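23rd January

The nylon is still not printing properly, so the past few weeks have gone into humidity instead of the parts I meant to make. These are my notes on the drying set-up as it stands, mostly so that I stop re-deriving it each summer.

## Background

The printer is a Nadar, enclosed, in the back half of the garage at Mindari. The garage has a steel roof and no insulation. In winter the room is cold and dry and nothing I do to filament seems to matter. From December onwards it is hot by mid-morning, and any evening with the roller door open lets the humidity climb to whatever it is outside.

PLA tolerates this. PETG gets stringy but usable. Nylon takes up water quickly enough that a spool left on the holder overnight prints noticeably worse the next day. The symptoms are the usual ones: faint popping at the nozzle, a matte, slightly foamed surface, fine hairs between travels, and layer adhesion that looks acceptable until the part is flexed.

I had been storing spools in a lidded tub with a few sachets of silica gel thrown in loose. A cheap hygrometer in the tub read low, and I took that to mean the filament was dry. That was the first mistake.

## What the hygrometer measures

A hygrometer in a storage box reports the relative humidity of the air in the box. There is very little water in that air. There can be a good deal more in the polymer, and at room temperature it comes out slowly. Fresh desiccant will pull the air down within the hour while the spool stays more or less as wet as it went in.

A low reading therefore tells me the box is sealed and the desiccant is not exhausted. It says nothing useful about a spool that went in wet. Storage and drying are separate jobs, and I had one box pretending to do both.

The more useful instrument is a kitchen scale. I weigh each spool before drying, again partway through, and again at the end. When two consecutive weighings agree, it has given up what it is going to give up at that temperature. The scale resolves to a gram, coarse for the purpose but enough to show a trend on a full spool. On a nearly empty one I don't bother.

## The dryer

The dryer is a second-hand food dehydrator with the middle trays cut out. Two spools fit if they are the narrow type. The dial is marked in degrees and the marks are optimistic, so I put a thermocouple at spool height and ran it up with the dial at several positions. The air near the heater was hotter than the dial claimed and the air at the top was cooler. Turning the spool over halfway deals with most of that.

For PETG I leave the probe reading at 50 °C overnight. That is lower than most people recommend. It is also a temperature at which I am comfortable leaving the thing unattended on a cardboard-core spool, and the weight curve is flat by morning.

Nylon needs more heat than that and the dehydrator gets there only with its vents mostly closed. Closing them completely is counterproductive, as the damp air has to go somewhere. I settled on one vent open by the width of a pencil.

Nandi Zulu suggested using the printer's heated bed as a dryer, with the spool lying flat under its own cardboard box. I tried it. It works, but it ties up the printer, the bottom of the spool gets far more heat than the top, and I managed to fuse two outer wraps together on a roll I was fond of. The dehydrator stays.

## Storage, revised

The tub has been replaced with cereal containers, one spool per container, each with a printed tray of silica beads at the bottom. The tray design went through several versions. The one I kept has slots narrower than the beads and a sliding lid with a detent, printed in PETG so it can go into the dehydrator with the beads still inside.

Each tray takes 140 g of beads. I weigh the tray when the beads are fresh and write the number on the lid in marker. When it has gained 20 g it goes back in for regeneration. Colour-changing beads would do the same job with less effort, but the colour is hard to judge through slots and I already have the scale out.

The containers seal adequately if the gasket is clean. One did not, and the fault was a moulding flash on the rim that I took off with a blade.

For nylon, the filament feeds straight from the container through a length of PTFE tube into the printer, so the spool is never in open air. The bulkhead fitting in the container wall leaks a little. I have stopped trying to fix it, as a print seldom runs long enough for it to matter.

## Logging

Every spool has an entry in Patadness, which is meant for tracking brewing batches but will accept any list of weights against time. Each entry has the material, the supplier, the weight on arrival and each drying session. Most of my recent nylon is from Detorden, sold in vacuum bags with a sachet, and I had assumed that meant dry. Two of the three rolls lost weight in the dehydrator straight out of the bag. I now dry everything on arrival.

The log has also shown me that I was over-drying PLA. It lost almost nothing after the first session and became brittle, snapping in the feed tube several times. PLA now gets dried only if it prints badly.

## Test prints

I wanted a test that separated moisture from everything else. A stringing tower is popular, but retraction and temperature affect it as much as water does. I use a single-wall cylinder, printed slowly, with the same G-code file each time. It takes 25 minutes. A wet spool leaves pits and a frosted band that feels rough to a fingernail. A dry one gives a wall with an even sheen, and the cylinder can be squeezed flat without splitting along a layer.

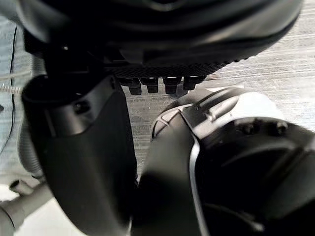 Surface texture in the model itself makes moisture faults much harder to see, and I was slow to account for that. A plain curved wall in black filament shows every pit under a low lamp. Cover the same wall in a pattern and the defects hide in it. The black hardware in the photo makes the comparison easy: the large rounded housing is smooth enough to carry soft highlights along its curves, and any pitting there would break them up, while the knurled strip along its lower rim has such a dense diamond-like texture that I would not trust myself to pick a foamed extrusion out of it. The row of short studs under the strip would be the other awkward feature to print wet. Small upright cylinders with gaps between them are where strings collect, and there is very little cooling time per layer. I have since added four pegs to the top of my test cylinder as a separate file. It is a worse moisture test than the plain wall, but a good check on whether the profile needs attention once the wall comes out clean.

## Current state

PETG is solved for my purposes. Nylon is better, in that the popping has gone and the cylinder no longer splits, but there is still a faint frosted band at about the same height on each print. A band that repeats at one height is unlikely to be water. I suspect the Z screw, or possibly the enclosure fan cycling on as the chamber warms up.

The next step is to print the cylinder with the fan disabled, then again with the model raised a few millimetres on a sacrificial base. If the band moves with the base, it is tied to the model or the slicing. If it stays at the same bed height, the screw comes out for cleaning. I also need to find out why the second thermocouple disagrees with the first when both are taped to the same spot – possibly the connector, which has been reseated once already and is not a good fit.

The tray model needs one more revision before I put the files up. The detent wears after repeated trips through the dehydrator and the lid now slides open if the container is tipped. I have beads all through the bottom of one container and at least a few in the feed tube.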